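Homer notebook, build 151
April 9, 2026

Rebounding and late-game fouls, classic team rosters
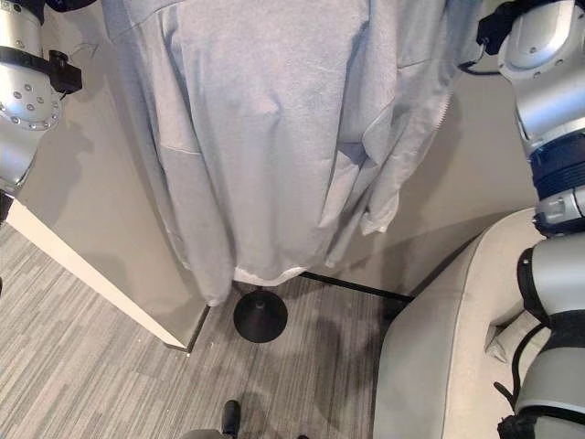 Ciarán Mulcahy

Picked up from the last entry. The question was why the old teams in Homer rebound so badly on offense when the computer plays both sides. Shahram's guess was the player ratings. Mine was the crash/get back setting in the coach profile. Ran the same matchups with both changed, one at a time.

Setup: season sim with the display off, 4000 games, default sliders, full-length quarters, injuries off, fatigue on. Same random seeds as the last batch so the results can be laid side by side. Kavomix did the logging again. It still drops the final possession of overtime games, so I left overtime out of the rebound tables and kept it in the win-loss record.

First run, ratings only. I raised offensive rebounding on the starting centers and power forwards of the classic teams and left everyone else alone. Team offensive rebounds went up a little, less than I expected. Most of the gain went to the center standing under the rim on missed free throws, where he was already doing fine. On missed threes there was hardly any change. Put the ratings back.

Second run, coach profile only. Every classic team had been loaded with the "get back" value at the top of its range. Looks like it came from the template Mivgate sent us with the first set of rosters, and we never touched it. With it that high, four players turn and run the moment the shot goes up, and the fifth is left boxed out by himself. Set it to the middle. Offensive rebounds on missed jumpers came up right away and the totals now look like the current teams' totals in the same batch.

Side effect: fast break points against the classic teams went up too. That's what should happen, but the size of it bothers me. Watched a handful of possessions in the viewer. The guards are crashing along with the big men when they should be heading back. The profile has one value for the whole team and no way to set it by position. Shahram says he can split it into bigs and guards without breaking saved profiles. He'd like to do it after the roster freeze in May. Fine with me, but then the middle value has to ship as is until then, and the transition defense will look soft to anyone who plays with the older teams a lot.

Late-game fouling. Separate problem, found while watching the above. The trailing team fouls on purpose with a lead it can't possibly erase, and keeps doing it until the horn. Makes the last minute of a blowout take forever. Traced to the check comparing the margin to the time left: it reads the clock of the quarter, and in the sim-to-end mode that clock is still showing the value from when you left the game. Shahram Farahani has the fix on his branch. I ran it on the saved games I had and the fouling stops when it should. Did not try it in overtime.

Free throws. Left alone today. The percentages in the sim match the ratings closely. The complaint from the last playtest was about the timing meter, and that has nothing to do with the sim.

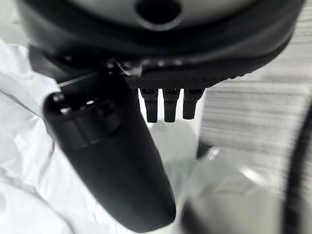
Housing and the knurled plate below it.

Bench players. The Pichler method for spreading minutes (our name for it, the one in the old spreadsheet) gives better results than the built-in rotation for teams that really only used a short bench. The built-in one insists on putting everybody in by the end of the first half. With Pichler the starters' minutes look right but they get tired by the fourth quarter and start missing open shots. I think fatigue recovery during timeouts is too weak. Tried it a notch higher on one team, looked better, not enough games to say. Needs its own batch.

Smaller things:

The shooting guard on the older of the 2 Homer test teams is listed left-handed and shoots right. His layups are left. Reported.

Substitution pop-up covers the shot clock on the small screen layout.

Crowd noise keeps going after the home team loses at the buzzer. Low priority.

The box score export puts blocks and steals in each other's columns. I corrected it by hand in the tables for this entry. Anyone using the raw files from build 151 should swap them.

The alternate road uniforms load with the home numbers if you change them at the pause menu. Works fine from the team select screen.

To do next:

Rerun the coach profile batch with the fouling fix merged. Same seeds.

Fatigue recovery batch, Pichler minutes, classic teams only.

Ask Mivgate whether the template value was meant that way before we change it in all the rosters. If they say yes I'd still change it.

Shahram to look at the overtime logging in Kavomix. I have a few games saved that show it every time, they are in the shared folder under overtime.

Check whether the current teams have the same one-value problem with their guards. I never looked.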